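Search the boards...
Print this thread | E-mail this thread

Prornley Wrestling Boards > Indie Shows > Clumby card, August

turnbuckle_tess
So I drove 246 miles for the Clumby show and I'd do it again tomorrow! The ladder match was nuts, and Sárközi taking the belt clean got the loudest pop I've heard in years.

brorno_fan49
Loud, sure. But 18 minutes for the main and half of it was headlocks? The Brorno card in spring was way better, top to bottom.

turnbuckle_tess
Oh come on, the slow part is why the finish worked. My whole row was standing.

heel4life
With brorno on this one. Also they claimed 2,000 in the building and no way, the upper seats were curtained off.

turnbuckle_tess
Fine, I'll give you the attendance thing (they always do that). Still my favorite finish this year, and the rematch is going to be even better. I already have my ticket, section C if anyone wants to say hi.

Contact us | Copyright Prornley Wrestling Boards | Back to top

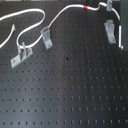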